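August
By Agnes Westerberg

Grivard has published a revised working rule for hand-held gripper tools used to record demonstrations for robot training. The text replaces a two-page note and applies to every bench at the Relel site.

Under the new rule, each recording begins and ends with the fingers open over bare work surface. An operator must also check the finger screws before the first take and again after every 70 takes. Of 1737 recordings reviewed during drafting, 591 lacked a usable open position at the start and were withdrawn from the training set. 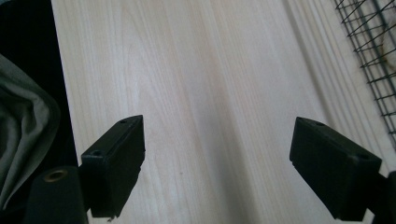

Bench surfaces and nearby items

Mesh, cloth and other loose materials may remain near the work area if they are listed in the session record. Wood surfaces are permitted without a cover. Odair Bittencourt, who edited the text, said an earlier draft had required a plain mat on all benches. That clause was dropped after comments from Fusta, which supplies the bench tops.

Recordings made under the old note stay valid if they pass the open-position check. A further 447 are still waiting for review. Questions on the wording go to Anneli Keskinen.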